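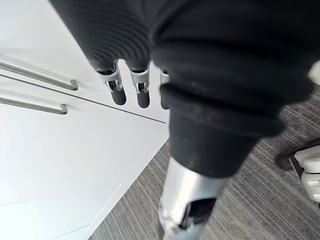
About Lunovier

Hi, and thanks for clicking through to the page that most people skip! I'm the one who started Lunovier, a small mural and hand-lettering studio in Trarkthorpe. We paint walls, shutters, gym interiors, the odd delivery van, and once a very long fence that I still drive past whenever I need cheering up. If it holds still and the owner says it's okay, we'll probably want to put color on it.

I came to this through sign painting. My first paid job was a price board for a fruit stand, and I spaced the letters so badly that "APRICOTS" had to turn a corner. They kept it up all summer anyway. After that I painted menus and shop windows for a few years, then somebody asked if I could do the whole side of a building, and I said sure before I had any idea how you even get to the top of one. (You rent a lift. You also learn very fast how you feel about lifts.)

The studio is at 511 Comamis Street, through the blue gate and up the ramp. It used to be a tile showroom, so there are still some pretty wild bathroom samples glued along the back hall, and I can't bring myself to take them down. We do all our sketching and color mixing there, plus the small panels and signs that don't have to be painted on site. Come by if you're nearby, but drop us a line first, as we're out on a wall a lot of the time and you'd be knocking on a locked door.

What we paint

Mostly outdoor murals for shops, schools and apartment buildings. We work with spray cans and with brushes, often on the same wall, and I've stopped having the argument over which one is better. Cans are wonderful for fades and big soft shapes. For lettering smaller than my forearm I want a brush and a steady stick to lean on, every time.

We finished wall number 100 last December, in weather that was frankly a bit silly for it. My fingers were so cold I had to warm the caps in my coat pocket before they'd spray right. It's the heron on the back of the old ferry office, and if you look low down near the drain there's a little frog that wasn't in the sketch. The owner found it before we'd even packed up.

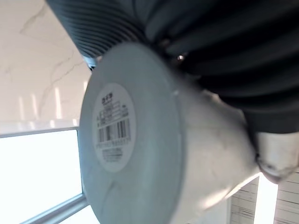
Do you ever paint over other people's work, one reader wrote to us, because our block has an old piece on it that I'd hate to lose. I loved getting that message. We ask around first, always, and if we can find whoever painted it we talk to them before anyone opens a can. Sometimes we end up working around the old piece and giving it a frame. Sometimes the artist says go ahead, that thing's been bugging me for years! And a couple of times we've passed on a job, and I slept fine.

How a job goes

You send us photos of the wall and a rough idea of what you're after. We come look at it at different times of day, which sounds fussy, but a wall that's lovely in the morning can be pure glare by lunch. Then I draw. You get a color sketch and two rounds of changes, and after that we book the dates. Washing and priming come first and they're dull to watch. The fun part usually takes less time than people expect, and we like it when the neighbors wander over to chat, even if it slows us down.

Please don't worry about having a "proper" idea. One of my favorite walls started with a customer saying she wanted it to feel like opening a window, and she had nothing else to go on. We used more yellow on that building than I've used before or since.

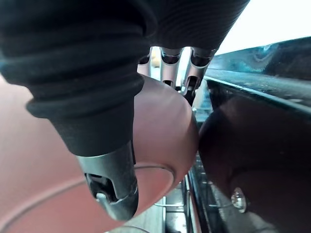

Pink beside glossy black.

Abera, our open studio night

Once a month we clear the big table and run Abera, a drop-in evening for anyone who wants to try lettering, stencils or just messing around with markers. It's free, there's room for 20, and it fills up, so get there early. Bring a jacket you don't care about. We have teenagers working next to retired folks, and they swap tips like they've known each other forever. A few of the people who now paint walls with us first showed up on an Abera night and simply kept coming back.

We also keep a shelf of half-used cans and leftover house paint by the door. Take what you need for your own project. If you've got leftovers in a decent color, add to it! We have plenty of beige.
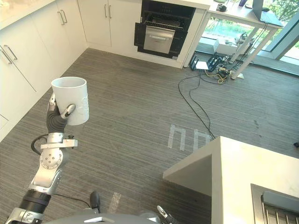

How long will an outdoor mural last?

It depends on the wall and how much sun it gets. We put a clear coat over every outdoor piece, and we come back after 3 years to check it and touch up any fading, with that visit already included in your price.

For anything else, use the contact form or leave a note in the mailbox at the gate. I read them all myself, usually with paint on my hands, so forgive the typos in my replies.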